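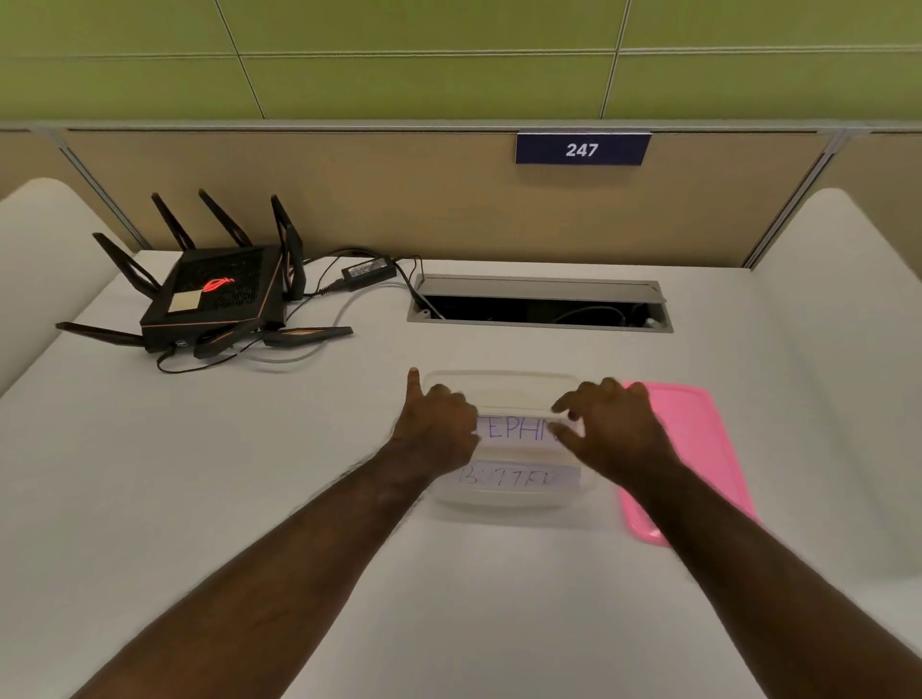 Desk 247, tub in hand, router still not put away.

Home Diary Archive About Contact

4 min read

February. Quick one, kettle's on and I want to be in bed by eleven.

Desk day. Been putting it off since we moved floors at Pargate and everything I own has been living in one crate under the coats. Got in early, before the lights had properly come up at the far end, and thought right, half an hour. Took most of the morning.

247 is fine. I keep telling people it's fine. White top, beige partition, and that lime green wall of tiles behind which I thought I'd hate and don't much mind. One diagonal grout line in it among all the straight ones. Keep looking at it when I'm on the phone. Why diagonal. Did somebody run out of tile.

The router is the problem. Huge black thing, antennas going everywhere, seven of them, copper bits on the edges, red logo glowing away like a cooker left on. Sits on the left and takes up the whole of that side. Tried folding the antennas down and two now lie flat across the front where my notebook should go, so worse. The power brick is as bad. No shelf for it, and the cables won't coil, they just spring back and make a heap. Thin grey one has wrapped itself round everything. Velcro ties are on the list. Van Damme on the corner had a pack in the window but they shut at lunch so that was that.

Then the tub. Clear plastic food one, no idea how many years I've had it. Plan was to use it for the small stuff, clips, spare plugs, the memory sticks, and have my lunch in something else. Spent far too long deciding this. If it goes behind the router I can't reach it, if it goes in front I knock it with my elbow. Middle of the desk is where the keyboard goes. Ended up on the right by the partition post for now, we'll see how long that lasts.

Ordered a little cable box from Furkanero, 28 quid, which seems a lot for a box with holes in. The Nitach one was 19 but only 240 mm long and I reckon the brick plus plugs needs around 280. Measured with a sheet of paper and a pen so who knows. If its too short I'll be cross.

Went out at four for a walk round the block, cold, no gloves. Came back and the desk did look better from the corridor. Cables still a mess close up.

To do tomorow: ties, wipe the desk down properly, put the pink lid away with the tub, ask if the router could go up on the windowsill by the printers. Bet they say no.

Also must ring the dentist. Wrote that last week too. Soup for tea, the last of the leek, bit thin. Bed.

We use cookies to keep this site running. Accept Manage settings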